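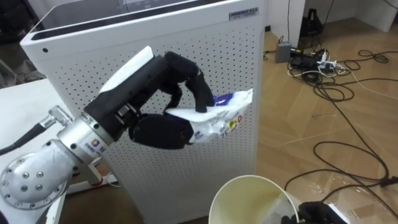
O Ulludlow 500 é um filtro de substituição para purificadores de ar de coluna, destinado a quartos, salas e pequenos escritórios. Vem plano, selado em saco, e encaixa na base ou na traseira do aparelho conforme o modelo. Antes de encomendar, convém confirmar que tipo de purificador tem em casa. Os aparelhos altos e brancos com painel frontal perfurado são hoje dos mais comuns, mas o aspeto exterior diz pouco sobre o filtro que levam: dois aparelhos quase iguais por fora podem usar cartuchos de medidas diferentes. A referência certa está na etiqueta do próprio filtro ou no manual.

Ulludlow 500 - filtro combinado para purificador de ar
Marca: Ulludlow
Distribuição: Statance
Disponibilidade: em stock
Venda à unidade ou em conjunto de 3

Descrição

O filtro tem duas camadas coladas numa moldura de cartão rígido. A primeira, plissada, retém partículas finas: pó, pólen, pelo de animais, fumo. A segunda é de carvão ativado em grânulos e serve para reduzir cheiros de cozinha, tabaco e tinta. As duas camadas não se separam e o filtro substitui-se inteiro.

O pré-filtro de rede que vem com a maioria dos aparelhos não está incluído. Essa rede é lavável e deve continuar a ser usada. Sem ela, o cabelo e o cotão chegam diretamente à camada plissada, que entope muito mais depressa.

A moldura tem uma junta de espuma em toda a volta. É a junta que obriga o ar a passar pelo filtro em vez de contornar a moldura. Ao montar, é normal sentir alguma resistência nos últimos milímetros. Se o filtro entrar com folga, a medida não é a correta e o filtro deve ser trocado antes de usado.

Características

Tipo: combinado, partículas e carvão ativado
Espessura: 3 cm
Moldura: cartão rígido com junta de espuma
Lavável: não
Sentido do ar: indicado por seta na moldura
Conservação: em local seco, dentro do saco fechado

Compatibilidade

O Ulludlow 500 serve nos purificadores Adeleke de coluna das séries 200 e 500. Não serve nos Adeleke de mesa, que usam um cartucho cilíndrico, nem nos modelos Drullstead. Para estes últimos temos o Ulludlow 200, com moldura mais estreita e pega de tecido.

Alguns aparelhos Adeleke da série 200 fabricados antes de julho levam um espaçador de plástico no fundo do compartimento. O espaçador deve ficar no lugar. Se foi retirado numa limpeza e se perdeu, pode ser pedido à parte na secção de peças.

Em caso de dúvida, envie-nos uma fotografia da etiqueta do aparelho e outra do filtro antigo, de frente e de lado. Respondemos no dia útil seguinte.

Quando substituir

Num quarto sem fumadores e sem animais, o filtro dura normalmente entre seis meses e um ano. Numa sala com cozinha aberta, ou com um cão ou gato em casa, conte com menos. O indicador luminoso do purificador baseia-se nas horas de funcionamento e não mede a sujidade, pelo que pode acender cedo demais numa casa limpa e tarde demais numa casa em obras.

Sinais de que o filtro chegou ao fim:
o ar sai com menos força na mesma velocidade;
o aparelho faz mais ruído do que fazia;
a camada plissada está cinzenta de forma uniforme;
sente-se um cheiro a mofo ou a azedo à saída do ar.

O cheiro costuma vir do carvão saturado. Aspirar o filtro melhora o aspeto da parte plissada mas não recupera o carvão.

Montagem

1. Desligue o purificador e retire a ficha da tomada.
2. Abra o compartimento. Nos Adeleke de coluna, a tampa solta-se premindo as duas patilhas superiores.
3. Retire o filtro usado e meta-o logo num saco do lixo.
4. Aspire o interior do compartimento com a escova macia. Não use água nem sprays.
5. Tire o filtro novo do saco. É o erro mais frequente: há quem monte o filtro ainda embalado, sobretudo na primeira utilização do aparelho, e assim o ar não circula.
6. Coloque o filtro com a seta virada para o ventilador e empurre os quatro cantos por igual.
7. Feche a tampa e ligue o aparelho.
8. Mantenha premido o botão de reposição até a luz do filtro se apagar.

Nas primeiras horas pode notar-se um leve cheiro a cartão. Deixe o purificador na velocidade máxima com a janela entreaberta e o cheiro passa.

Colocação do aparelho

Deixe espaço livre à volta do purificador, em especial do lado por onde entra o ar. Encostado a uma cortina ou a um sofá, o aparelho trabalha mais e limpa menos. No quarto, funciona melhor afastado da cabeceira, com a saída de ar desimpedida. Os humidificadores devem ficar longe: a névoa molha a camada plissada e encurta-lhe a vida, e em zonas de água dura deixa ainda um pó branco que tapa as pregas.

Perguntas frequentes

Posso usar o filtro sem a camada de carvão?
Não. As duas camadas estão coladas e a moldura deforma-se se forem separadas.

O filtro tem prazo de validade?
Fechado no saco e guardado em local seco, conserva-se 3 anos. Depois de aberto, o carvão começa a absorver cheiros mesmo com o aparelho desligado.

Como se deita fora?
No lixo indiferenciado. A moldura é de cartão mas está colada às restantes camadas e não vai para o papelão.

Elimina o dióxido de carbono?
Não, nenhum filtro deste tipo o faz. Para isso é preciso arejar a divisão.

Envio e devoluções

As encomendas recebidas até às 13 horas seguem no próprio dia. O filtro pode ser devolvido no prazo legal desde que o saco esteja fechado. Por razões de higiene não aceitamos filtros abertos, salvo defeito de fabrico. Se a moldura chegar amolgada, não monte o filtro - fotografe a caixa e contacte-nos, que enviamos outro.

Comentários de clientes

Asif Marwat - 4 estrelas
Serve bem no Adeleke 200. A junta é mais grossa do que a do filtro de origem e custou a entrar nos cantos de baixo, mas depois de fechado não mexe. Tirei uma estrela porque a seta está impressa a cinzento claro e quase não se vê.

Resposta da loja: obrigado pelo comentário. Passámos a observação sobre a seta ao fabricante.

Artigos relacionados

Ulludlow 200, filtro combinado para Drullstead
Pré-filtro de rede lavável para Adeleke de coluna
Espaçador de plástico para Adeleke série 200
Escova macia para aspirador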